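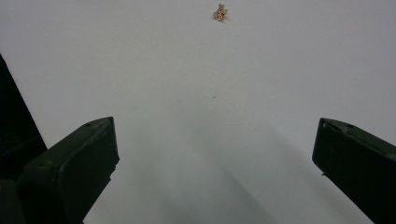
**Old clip-on earrings: wear them, convert them or leave them be?**

**bosska_beads** wrote:

Hello all! I've been lurking since December and finally have something to ask. My great aunt left me a biscuit tin of costume jewellery, mostly clip-ons, and I am completely smitten. There's a pair of big cream buttons, some dangly green things that weigh a ton, and a lovely pair of clusters marked Stilura on the back of the clip. I can't find that name anywhere. Does it ring a bell with anyone?

Bigger question: my ears are pierced and I can't bear clips for more than an hour. Would you convert them to posts? I've got pliers, two-part glue and a steady hand (before coffee, anyway).

---

**TinSnips** wrote:

Welcome! What a tin to be left. Stilura doesn't mean anything to me, but there were loads of small makers who stamped a card and a clip and never got into the books.

I'd convert the lot. Jewellery is for wearing! I've done dozens of mine. Snip the clip off close, file the stub flat, rough up the back with fine wet-and-dry (I start at 500 grit), then glue on a flat-pad post. Leave it a full day, even if the packet says an hour.

---

**Tainá Sampaio** wrote:

Please don't snip the marked ones! Once the clip has gone, the name has gone with it, and you can't put it back. The cream buttons, fine, go for it.

Have you tried loosening them first? Most clips from that sort of date pinch because they've been squeezed tight over the years. If it's a hinged paddle clip, open it all the way and slide a flat key or a butter knife under the little tongue at the hinge, then lift very, very gently. Try it on. Lift again if you need to. I got my gran's pair from agony to an entire wedding this way, dancing included.

Silicone pads help too. The slip-on sort, not the stick-on sort, which leave gunk behind.

---

**TinSnips** wrote:

I do see the point about the mark, but we're talking about a maker that none of us has heard of. If they sit in a drawer for another fifty years with their name intact, what's been saved?

Agreed on the pads.

---

**Tainá Sampaio** wrote:

They've been saved for whoever does know the name! There was a thread here on Damance brooches, where for ages everyone said it was nothing, and then somebody dug out the original shop leaflet with all the styles drawn in it. I still think about that leaflet.

Anyway, there's a third way. You can get converters, a small hoop on a post that the clip closes on to. Nothing is cut and it comes off again. They do make the earring sit a touch lower, so they suit clusters and buttons better than long drops.

---

**marrowfat** wrote:

Converters are brilliant for light earrings and horrid for heavy ones. The whole thing tips forward and you spend the evening looking as if your ears are bowing to people. For those green danglers I'd stick with clips and pads.

While we're on it, can I beg everyone not to dunk foil-backed stones in water? I did it with a pair I paid 80 pence for at a jumble sale and the stones went grey overnight. Barely damp cotton bud, dry one straight after, face down on a towel. That's it.

---

**bosska_beads** wrote:

Oh this is all so useful, thank you! I tried the butter knife on one of the cream ones and it's already so much better. I've ordered converters for the Stilura pair and I'm leaving their clips alone (sorry, TinSnips).

@marrowfat how do you tell if they're foil-backed? Mine are set in closed cups so I can't see behind.

---

**marrowfat** wrote:

If the back is closed, treat them as foiled. You'll never regret being too careful there. And keep hairspray well away, it dulls everything.

---

**TinSnips** wrote:

No need to be sorry, they're your ears! I'd still be at the cream ones with the snips, mind you.

If you do glue any, warm the pieces near a radiator first. The glue flows better and you get fewer bubbles. And please post the back of the Stilura clip in the makers' marks thread, top of page 2. I may not care about the name but there are people in there who will be beside themselves.

---

**Tainá Sampaio** wrote:

I am people in there. Post it!

---

**bosska_beads** wrote:

Will do tonight. There's a second layer in the tin under the tissue paper and I've only just started on it. All brooches, by the look of things, so I'll be back with pin questions.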